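Grip Test

Half past four and Fionnuala still hadn't eaten. Sandwich in the bag, bag in the car, car park on the other side of the building. Forget it.

"Again," said Samer.

She picked up the handle. Orange pads this time. The grey ones were in a tray by the sink, worn smooth, and good riddance to them. Codau had sent the orange set with a note saying they were rated for 3000 closes. Magdolna had pinned the note up and written "we'll see" under it.

Three books to take hold of, one at a time, no knocking the others over. A child could do it. The grey pads couldn't. The Stimska pads could but they left a mark, and the client was a library, so that was that.

Squeeze. Lift. Put back.

"Again."

"You say that like I'm the machine."

"You are, til the arm comes." He didn't look up from the laptop. "Elbow down. You're doing the wrist thing."

She was doing the wrist thing. Thirty-odd years of turning pages and shelving and lifting boxes with that wrist, and now every twitch of it went into a file so a robot in Lumenta's basement could learn to twitch the same. She thought about that mostly at night. Her bad wrist, living on in a basement. Shelving.

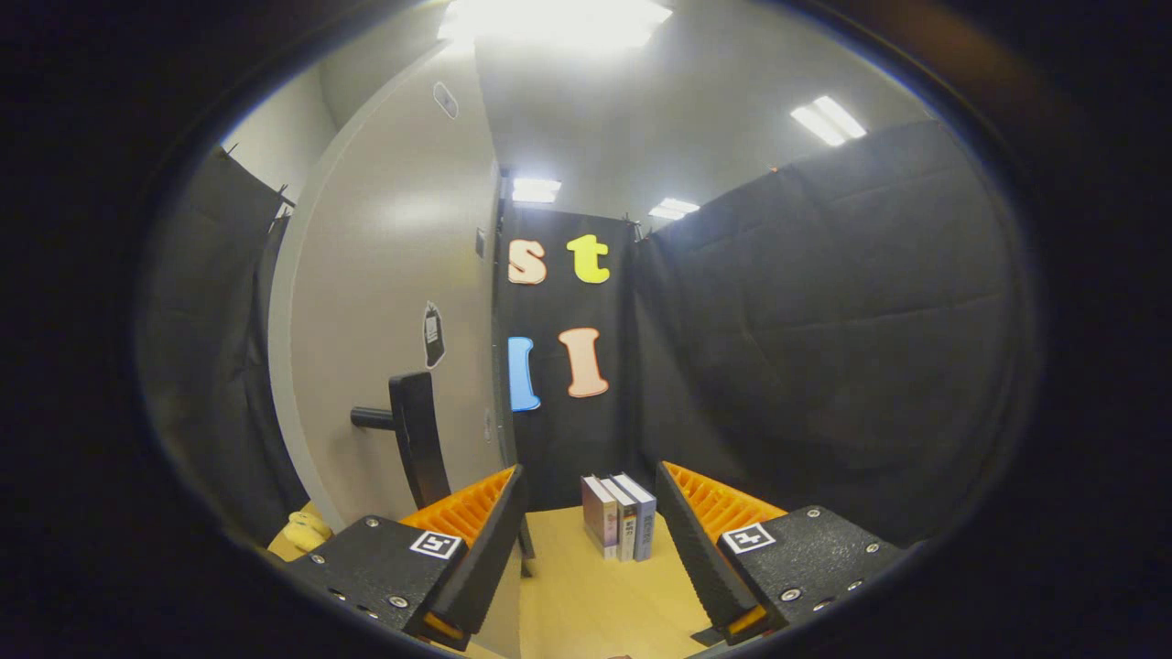 Photo: Arif Wattimena

She went for the blue one. Fingers open, in, slow. It was the tight fit that did for the grey pads, they'd slide up the spine and come away with nothing, a horrible little click in the air. She waited for the click.

No click.

The book came up. She held it there. Her arm shook a bit and the book didn't.

"Oh," said Samer.

"Is that a good oh?"

"Put it back. Do it again."

She did it again. Then the white one, then the pink. Then the blue again, faster, with the wrist thing, on purpose, and he didn't even tell her off. He was typing. He typed with two fingers when he was happy.

Magdolna came in through the door with her coat already on. "Number?"

"1644," said Samer. "Since the morning. Six drops."

"Six."

"Five were me," said Fionnuala. "I was hungry."

Magdolna stood looking at the gripper. She'd fought for the Citen pads in the meeting, everyone knew it, seventy pounds a pair dearer and she'd gone red in the face over them. Fionnuala waited for the speech. It didnt come. Magdolna went over and took her own note off the wall, folded it, put it in her pocket.

"Order the orange," she said. "And somebody feed this woman."

Door. Gone.

Samer shut the laptop. Opened it again. "We could do another 500," he said. "While it's going well. Only if you want."

Her wrist ached right up to the elbow. December dark outside by now, the car freezing, the sandwich frozen too very likely.

She thought of the basement. The arm down there, waiting to be shown.

"Get me the sandwich," she said, and held out her keys, and with the other hand she was allready reaching for the pink one.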